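Gripper Purchase Planning: Gallery

Posted in January by Fathima Dissanayake

We run a small stone and tile finishing shop, and we have been putting together a budget for one robot arm with a gripper. The work it would do is plain pick-and-place: sample tiles off a bench, onto a rack, and back again. Before spending anything on hardware we set up the job in simulation, and most of what we now know about cost came out of that. The pictures on this page go up as the planning moves along. The notes with them cover what we are buying, what we decided to leave out, and what is still open.

What is in the budget

The arm is the largest line and the one we worried about least. Both suppliers we talked to, Jellelska and Rallberg, could meet our reach. The gripper took longer. We settled on a parallel-jaw type for the first year because our parts are flat, stiff and all held the same way, by the edges. A vacuum head is on the list for year two if the larger tiles come in.

Spare fingers are priced at 50 dollars a pair, and we put down four pairs. Stone dust is hard on anything that rubs, and I would sooner have them in the drawer than wait on shipping. Mounting plate and fasteners are another 100. Cable management was missing from the first quote entirely, so check yours.

Simulation

We used a package called Tramia on a one-year seat, 654 dollars. It goes under planning and not under equipment, which matters for how we write it off. The main things we wanted from it were clearance around the hand and a feel for how wide the jaws need to open next to a wall.

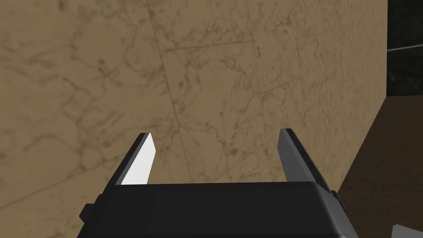

Simulated gripper with open jaws, close to a tan marble wall. Nothing in the fingers yet.

Clearance next to a wall turned out to be the item that changed the order. Our bench is against the back of the shop, and a wide hand body needs room that the fingers alone do not. We added a stand to bring the bench forward, 500 dollars with the leveling feet. It is a dull thing to spend money on, but moving the bench after the arm is bolted down would cost more than that in labor.

Surface finish is the other thing I would put in early. Veined marble, dark floors and uneven light are normal for us, and if a camera is added later it will have to find parts against all of that. We have not bought a camera. The Khúc sales desk offered a bundle with one included, and we asked for a price with it split out. Still waiting.

Left out for now

Second arm. Tool changer. Conveyor. Extended warranty on the controller — the standard term covers the period when we expect most of the trouble.

Still open

Guarding is not priced. It depends on the final speed, and that depends on the heaviest tile we decide to run. Training is quoted per person and we have not settled who goes. Floor anchors need someone to look at the slab first.

If you are doing a similar plan and want the blank version of the budget sheet, use the contact form and put "gripper sheet" in the subject line. It has columns for purchase, yearly cost and who signed off. I will add pictures of the bench and stand to this page once they are in place.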